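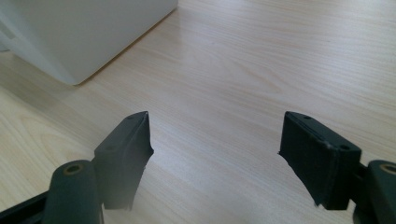
본 보고서는 Collora 과제에서 사용할 핸드헬드 그리퍼와 부속품의 구매 계획 및 예산 편성안을 정리한 것이다. 검토 대상은 그리퍼 본체, 손가락 패드, 카메라 및 고정구, 저장 장치, 작업대 주변 설비이며, 인건비와 공간 사용료는 제외하였다. 착수 단계에서 작성한 예산 초안은 본체 구매비에 지나치게 치우쳐 있었고 소모품 항목은 본체 가격에 포함된 것으로 처리되어 있었다. 그러나 손가락 패드의 피복재는 좌우 모두 가장자리가 해져 올이 일어난 상태이며, 이를 본체와 같은 내구 연한으로 계산할 수는 없다. 따라서 수정안에서는 패드와 피복재를 별도의 소모품 항목으로 분리하고, 본체 수량을 먼저 정하던 순서를 바꾸어 운용 조건을 먼저 정한 다음 수량을 산출하였다.

1. 계획의 범위와 전제

Collora 과제의 작업은 탁상에서 이루어지는 물체 조작으로 한정된다. 물체에 접근하고, 잡고, 옮기고, 내려놓는 동작이 대부분이며 바닥 작업이나 이동형 플랫폼은 이번 학기 범위에 들어 있지 않다. 이 전제는 예산에 직접적인 영향을 준다. 이동형 플랫폼을 포함할 경우 배터리, 충전 설비, 안전 펜스가 추가되어 현재 예산 규모로는 본체 한 세트도 확보하기 어렵다.

작업 장소는 Clultham 실습동의 공용 실험실이다. 공용 공간이므로 장비를 상시 설치해 둘 수 없고, 작업이 끝나면 보관장에 넣어야 한다. 이 조건 때문에 삼각대형 고정구나 천장 레일은 후보에서 제외하였다. 탈부착에 걸리는 시간이 길고, 다시 설치할 때마다 카메라 보정을 새로 해야 하기 때문이다. 손에 들고 쓰는 그리퍼에 카메라를 함께 고정하는 방식은 이 문제를 상당 부분 피할 수 있다. 카메라와 손가락의 상대 위치가 기구적으로 고정되므로 작업대의 위치가 달라져도 보정값을 그대로 쓸 수 있다.

로봇 팔은 구매 대상이 아니다. 학과 공용 장비를 예약하여 사용하며, 이번 예산에는 팔 끝단에 그리퍼를 연결하는 어댑터 비용만 반영한다. 예약 가능 시간이 제한되어 있으므로 팔을 이용한 검증은 과제 후반부에 몰릴 가능성이 높다. 어댑터는 그 시점 이전에 확보되어야 한다.

2. 요구 사양

본체의 요구 사양은 다음과 같은 기준으로 정하였다.

손가락의 최대 벌림 폭은 작업 대상의 손잡이, 모서리, 뚜껑 테두리를 잡을 수 있으면 충분한 것으로 보았다. 상자 전체를 양쪽에서 감싸 쥐는 동작은 요구하지 않는다. 벌림 폭이 넓은 모델일수록 링크가 길어지고 자중이 늘어나며, 손에 들고 반복 작업을 할 때 손목 부담이 커진다.

손가락 패드는 본체에서 분리할 수 있어야 한다. 접착식 일체형 패드는 초기 가격이 낮지만 마모 시 손가락 부품 전체를 교체해야 한다. 나사 체결식은 부품 단가가 조금 높은 대신 패드만 교체할 수 있다. 장기 운용 비용을 계산하면 나사 체결식이 유리하다.

회전부의 부싱은 규격품이어야 한다. 제조사 전용 부품만 사용할 수 있는 모델은 공급이 끊기는 순간 본체 전체를 쓸 수 없게 된다. 견적 요청서에 부싱의 내경과 외경을 기재하도록 하였고, 이를 회신하지 않은 업체는 평가에서 감점하였다.

카메라는 광각 렌즈를 사용하고 양쪽 손가락 끝이 모두 화면에 들어와야 한다. 해상도보다는 노출 제어 기능을 우선하였다. 밝은 색 목재 작업대 위에서 흰색 물체를 다룰 때 조명 반사가 강하면 물체의 윤곽과 배경의 구분이 약해진다. 자동 노출만 지원하는 카메라는 접근 거리에 따라 밝기가 변동하여 후처리 부담이 증가한다. 수동 노출 고정이 가능한 제품으로 후보를 한정하였다.

3. 후보 비교

견적은 Kettunen의 기성품과 Manik 설계를 기반으로 한 자체 제작안을 비교하였다.

Kettunen 제품은 조립과 검수가 완료된 상태로 납품되며 보증이 포함된다. 단점은 패드를 포함한 교체 부품을 묶음 단위로만 판매한다는 점이다. 한쪽 패드만 먼저 마모되는 경우에도 좌우 한 벌을 구매해야 한다. 또한 교체 부품의 납기가 본체 납기와 동일하게 적용되어, 여분 없이 운용하면 작업 중단 기간이 길어진다.

Manik 설계안은 출력 부품과 규격 체결 부품을 조합하는 방식이다. 재료비는 기성품보다 낮다. 다만 출력 실패율, 조립 시간, 구멍 가공 오차에 따른 재작업을 고려하면 차이는 줄어든다. 시험 조립에서 가장 문제가 된 부분은 회전부였다. 출력물의 구멍에 부싱을 압입할 때 공차가 맞지 않으면 유격이 생기거나 부품이 갈라진다. 출력 방향을 바꾸고 구멍을 리머로 다듬어 해결할 수 있었으나, 이 작업에 필요한 공구를 학과 공작실에서 빌려야 했다.

두 안의 평가 결과는 항목별로 엇갈렸다. 초기 비용과 수리 용이성에서는 Manik 설계안이, 납품 즉시 사용 가능성과 개체 간 편차에서는 Kettunen 제품이 우세하였다. 개체 간 편차는 수집 자료의 일관성과 관련되므로 가중치를 높게 두었다. 같은 동작을 서로 다른 그리퍼로 수행할 때 손가락 끝 위치가 달라지면 개체별 보정이 추가로 필요하다.

최종안은 혼합 방식이다. 본체는 Kettunen 제품으로 구매하고, 손가락 패드와 카메라 고정구는 Manik 설계를 수정하여 자체 제작한다. Kettunen 본체의 체결 구멍 간격에 맞추어 패드 뒷면의 도면을 변경하였으며, 시제품을 장착하여 간섭이 없음을 확인하였다. 보증 조건도 검토하였다. 패드와 고정구는 사용자 교체 부품으로 분류되어 있어 자체 제작품을 장착해도 본체 보증은 유지된다는 회신을 받았다.
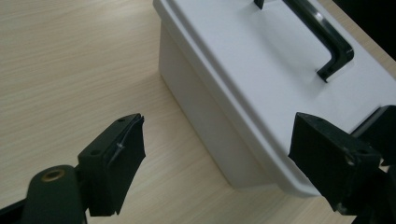

본체는 몇 세트를 구매해야 하는가?

2세트가 적정하다. 한 세트는 작업에 투입하고 다른 한 세트는 교육과 예비용으로 둔다. 동시 작업을 전제로 수량을 더 늘리는 안도 검토하였으나, 공용 실험실에서 배정받을 수 있는 작업대가 제한되어 추가 본체의 가동률이 낮게 나왔다. 반대로 한 세트만 구매하면 수리 기간 동안 대체 수단이 없다.

4. 예산 편성

총액은 2,932천 원으로 편성하였다. 학과 지원금과 과제 운영비를 합한 금액이며 추가 지원은 가정하지 않았다.

가장 큰 항목은 본체로, 총액의 절반을 조금 넘는다. 다음은 카메라와 렌즈이며, 본체마다 하나씩 장착하는 것으로 계산하였다. 저장 장치는 작업용과 백업용을 분리하여 반영하였다. 초안에서는 백업용을 학과 서버로 대체하였으나 서버 할당 용량이 과제 중반에 소진되는 것으로 추정되어 별도 구매로 변경하였다.

소모품 항목에는 패드 출력용 필라멘트, 피복재, 접착제, 체결 나사, 부싱, 케이블 타이, 청소용품이 포함된다. 단가는 낮지만 발주 횟수가 많아 배송비 비중이 높다. 품목을 묶어 발주하면 배송비를 줄일 수 있으나 보관 공간이 필요하다. 피복재는 습기에 민감하므로 개봉 후 밀폐 보관하는 것으로 하고, 보관함 비용도 같은 항목에 넣었다.

작업 대상 물품비는 별도로 두었다. 손잡이가 달린 플라스틱 수납 상자, 주방 용기, 공구류 등 탁상에서 다룰 수 있는 물건이 해당한다. 대부분 실습동의 비품을 빌려 쓸 수 있으므로 금액은 작다. 다만 빌린 물품은 표면이 긁히거나 변형될 수 있으므로 반복 접촉이 많은 품목은 구매하는 것이 적절하다. 밝은 색, 어두운 색, 광택이 있는 표면을 고르게 포함하도록 품목표를 구성하였다.

예비비는 총액의 십분의 일에 미치지 못한다. 일반적인 장비 도입 계획보다 낮은 수준이다. 본체 가격이 견적으로 확정되어 있고 소모품을 분리하여 산정하였기 때문에 이 수준으로도 운영이 가능하다고 판단하였으나, 환율 변동으로 카메라 가격이 오르는 경우에는 부족할 수 있다. 그 경우 저장 장치 용량을 한 단계 낮추어 차액을 충당한다.

5. 소모품 교체 주기의 산정

패드의 교체 주기는 시제품의 사용 기록을 근거로 하였다. 피복재 가장자리의 손상은 누적 사용 약 54시간 시점에서 파지에 영향을 주는 수준으로 기록되었다. 판정 기준은 피복재의 찢어진 부분이 접촉면 안쪽까지 들어왔는지 여부이다. 가장자리만 해진 상태에서는 파지력의 차이가 측정되지 않았다. 영상에서는 패드 가장자리의 형상이 달라지므로, 자료의 일관성을 중시하는 작업에서는 기능상 문제가 없더라도 조기에 교체할 필요가 있다.

손상의 원인은 세 가지로 추정된다. 첫째는 작업대 면과의 마찰이다. 얇은 물체를 집을 때 손가락 끝이 상판에 닿은 채로 닫히면서 피복재의 아래쪽 모서리가 쓸린다. 둘째는 각진 테두리와의 반복 접촉이다. 상자 뚜껑처럼 돌출된 턱이 있는 물체에서 두드러진다. 셋째는 재단 상태이다. 피복재를 칼로 자를 때 단면이 고르지 않으면 그 지점에서 손상이 시작된다. 셋째 원인은 재단용 금형을 제작하여 개선할 수 있으나 금형 비용이 절감액보다 커서 채택하지 않았다. 대신 출력한 재단 틀을 사용한다.

교체 작업은 패드를 본체에서 분리한 뒤 실시한다. 본체에 장착한 상태에서 피복재만 벗기면 접착제 잔여물이 회전부로 들어갈 수 있다. 여분 패드에 미리 피복재를 붙여 두고 통째로 교환하는 방식이 작업 중단 시간을 줄인다. 이를 위해 좌우 패드 여분을 본체별로 준비하는 것으로 수량을 산정하였다.

6. 발주 일정

Kettunen 본체의 납기는 발주 후 6주이다. 시험 수집을 7월에 시작하려면 학기 중에 발주가 완료되어야 한다. 학과 구매 절차는 견적서 제출, 비교 견적 첨부, 승인, 발주의 순으로 진행되며 서류는 금요일에 일괄 접수된다. 접수일을 놓치면 다음 주로 넘어가므로 견적서의 유효 기간을 함께 확인해야 한다.

카메라는 국내 재고가 있어 본체보다 늦게 발주해도 일정에 지장이 없다. 그러나 고정구의 도면을 확정하려면 실물이 필요하다. 카메라 한 대를 먼저 구매하여 고정구를 설계하고, 나머지는 본체 발주와 함께 처리하는 것으로 하였다. 필라멘트와 피복재는 도면 확정 후 발주한다.

로봇 팔용 어댑터는 일정상 여유가 있으나 도면 검토에 시간이 걸린다. 팔 끝단의 체결 규격은 확인되어 있고, 그리퍼 쪽은 본체 수령 후 실측해야 한다. 제조사가 제공한 도면과 실물의 치수가 다를 가능성을 고려하여 실측 전에는 가공을 의뢰하지 않는다.

7. 수령 및 검수

본체를 수령하면 외관, 손가락의 대칭, 회전부 유격, 체결 나사의 풀림을 확인한다. 손가락의 대칭은 완전히 닫은 상태에서 양쪽 끝이 맞닿는지를 기준으로 한다. 회전부 유격은 손가락 끝을 좌우로 밀어 변위를 측정한다. 기준을 벗어나면 분해하지 않고 반품한다. 분해 이력이 있으면 보증이 적용되지 않는다.

카메라 장착 후에는 손가락을 최대로 벌린 상태와 닫은 상태를 각각 촬영하여 화면 내 위치를 기록한다. 이 기록은 이후 고정구가 틀어졌는지 판단하는 기준이 된다. 케이블은 손가락의 운동 범위 밖으로 배선하고, 남는 길이는 손잡이 쪽에서 정리한다.

검수 결과는 본체별 관리 대장에 기록한다. 대장에는 누적 사용 시간, 패드 교체 이력, 나사 재조임 이력을 포함한다. 사용 시간을 기록하지 않으면 소모품의 교체 주기를 다시 산정할 근거가 없어지므로, 작업 종료 시 대장 기입을 장비 반납 절차에 포함하였다.

8. 한계와 남은 과제

교체 주기는 시제품 한 벌의 기록에서 도출한 값이므로 일반화하기 어렵다. 작업자의 습관, 대상 물체의 구성, 피복재의 제조 단위에 따라 달라질 수 있다. 첫 교체가 발생한 시점에 소모품 예산을 다시 계산한다.

자체 제작 패드의 비용에는 출력 장비 사용료가 반영되어 있지 않다. 현재는 학과 공작실의 장비를 무상으로 사용하고 있으나, 유상으로 전환될 경우 Kettunen의 교체 부품과의 비용 차이는 크게 줄어든다. 전환 여부는 다음 학기 공작실 운영 지침에 따라 결정된다.

과제 종료 후의 장비 귀속도 확정되지 않았다. 본체와 카메라는 학과 비품으로 등록되며 소모품의 잔량은 실습동에 반납한다. 관리 대장을 함께 인계할지는 학과 비품 담당과 협의 중이다.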